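4.3 Setting up the parts washer drain and filter

This section applies to Claris cabinet washers fitted with the Zenham filter housing. Complete section 4.2 (leveling) before you begin. Document revision 2022-01-27.

1. Turn the main switch to OFF and lock it.
2. Close the supply valve on the rear left of the cabinet.
3. Push the drain hose onto the outlet and tighten both clamps. The hose must slope down along its full length – a low spot will hold sludge and block the line.
4. Unscrew the housing cap counterclockwise. Remove the shipping plug and discard it.
5. Insert the filter element with the closed end facing down. Refit the cap by hand until the seal touches, then turn it a further 2 notches.

CAUTION: Do not use a wrench on the cap. Overtightening cracks the collar, and the collar is not sold separately.

NOTE: Elements marked 106 fit the short housing only. For the long housing, order element 266 from Ovodden Supply. 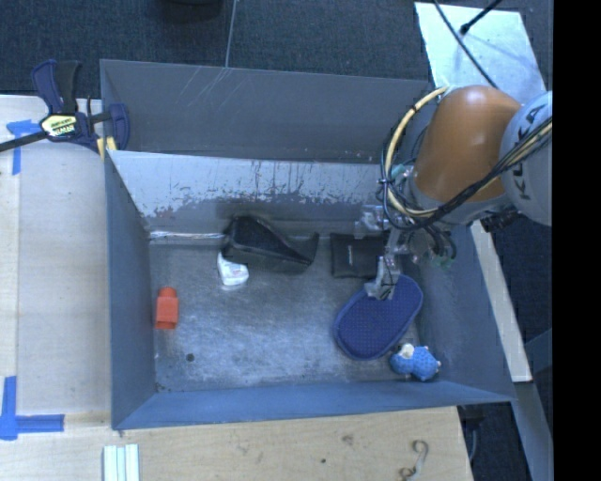 6. Open the supply valve a quarter turn and let the tank fill to the lower mark. Check both clamps and the cap for leaks.
7. Open the valve fully and fill to the upper mark. Filling takes about 2 minutes at normal line pressure.
8. Remove the lock, turn the main switch to ON and select RINSE. Run one full cycle with no parts in the basket.
9. Drain the tank. Rinse the strainer under clean water and put it back with the handle toward the door.

If the pump runs but no water reaches the spray arms, air is trapped in the line. Switch off, loosen the bleed screw one turn, wait for a steady flow, then tighten it.

CAUTION: Use water-based detergent only. Solvents attack the door seal and may ignite at the heater.

NOTE: Units with the Maksymiv float switch stop filling on their own at the upper mark. On all other units, close the valve by hand – the overflow outlet is not sized for continuous flow.

Continue with section 4.4, Heater and thermostat.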